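Davix (control software)

Davix is a software package for controlling robots with two arms. It was written at the company Oddsson and is now maintained by Mallia. The first version could move only one arm at a time. Version 2, led by Þórey Laxdal, brought both arms under one common planner, and the name Bridulik, used for this planner during development, is still found in many file names.

Structure

The package has three layers. The lowest layer sends joint commands to the arms 700 times per second. The middle layer plans the path of each arm and checks that the arms do not come too near to each other or to the table. The upper layer reads the task file, in which the user describes the work as a list of states, for example "hold", "wait" and "release". A task file for handing over or holding an object has usually about 20 lines.

Holding tasks

In a holding task the gripper keeps an object in a fixed position while a person works on it. A typical case is a paper cup held in the air by one arm, into which coffee is poured by hand from a carafe. The other arm has no object and can stay with open fingers. The load changes slowly during such a task, and for this the state "hold" has its own settings for stiffness and grip force. 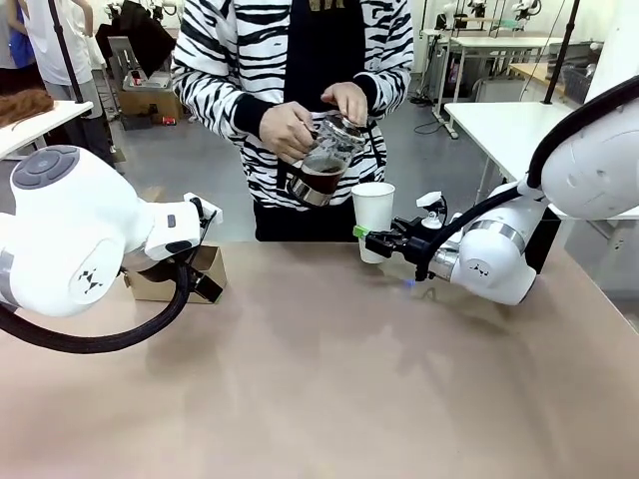
Can the two arms be given different control settings?

Each arm has its own settings file, and the planner reads both files at the start of a task. A change made during the task is accepted only in the state "wait".

Tools

Davix comes with a simulator, a log viewer and a program for hand-eye calibration. The calibration needs 9 positions of the wrist for each arm. Logs from version 1 can be opened in the viewer, but grip force is not shown for them.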